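Ticket 1613
Product: Ilumer shelf light, battery model
Status: Closed
Opened by: Manju Rathore

Light in the bedroom closet switches on by itself during the night and stays on until the battery is flat. I charge it fully and by morning it's dead. Motion mode, doors closed. It was fine from when I bought it until June. I tried a reset with the side button and it made no difference. The manual says a full charge should last for weeks in motion mode, so something is off. 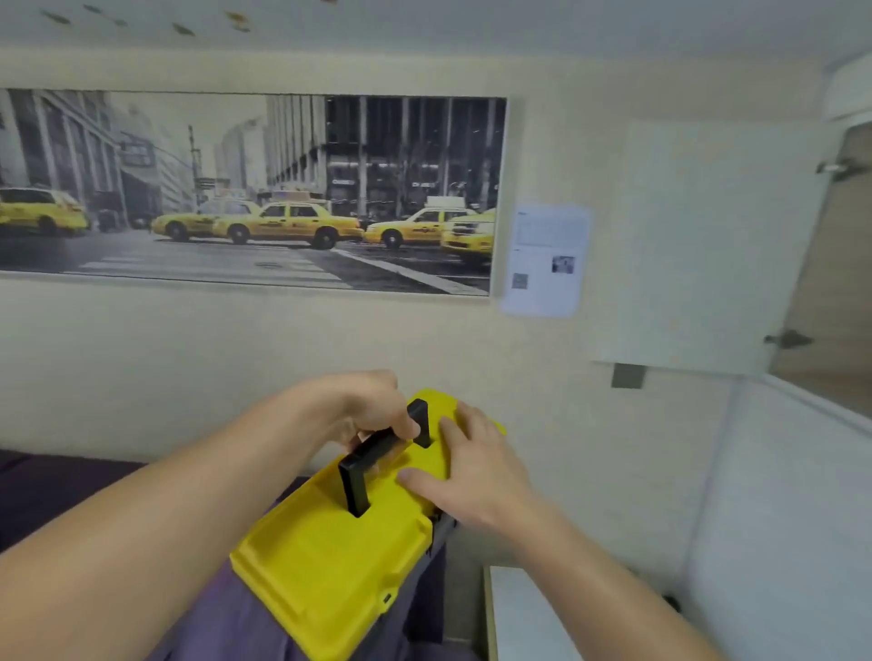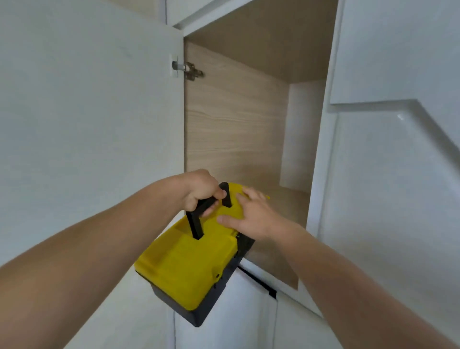

Pallavi Sachdeva: Thanks for the details. A few things to check before we replace anything. What is the sensitivity slider set to, and is the light mounted near a heating pipe or vent? The sensor reacts to changes in heat, so warm air coming and going can set it off with the doors shut. Please also send the firmware number from the Flarkotar app, under Device, then About.

Manju Rathore: Slider was on high. No vent in the closet but there is a heating pipe behind the back wall, I can feel it through the panel. Firmware 2.0.4. Battery is the 3000 mAh one.

Pallavi Sachdeva: That firmware has a known fault. After a reset the light ignores the slider and runs at high sensitivity whatever you pick. Please do the following in order.

Charge the light to full and leave it on the cable.
Update to 2.1 in the app. Keep the phone in the same room until the light blinks twice.
Set the slider to low, then turn the light off and on.
Move the mounting strip to the side wall, away from the pipe.

Manju Rathore: Update failed the first time at the very end - "connection lost". Second try worked. Slider is on low now. I haven't moved the strip yet, the adhesive is strong and I don't want to pull the finish off the panel.

Pallavi Sachdeva: Leave the strip where it is for now and see how it does on low. If you do move it, warm the adhesive with a hair dryer first and peel from one corner. I can mail you a new strip at no charge.

Manju Rathore: 2 nights with no false triggers. Battery at 94 percent this morning. Please send the strip anyway, I will want it when the closet gets repainted.

Pallavi Sachdeva: Strip is going out from the Wurnstead warehouse. Closing the ticket. Reply to this thread if the light starts up again and it will reopen.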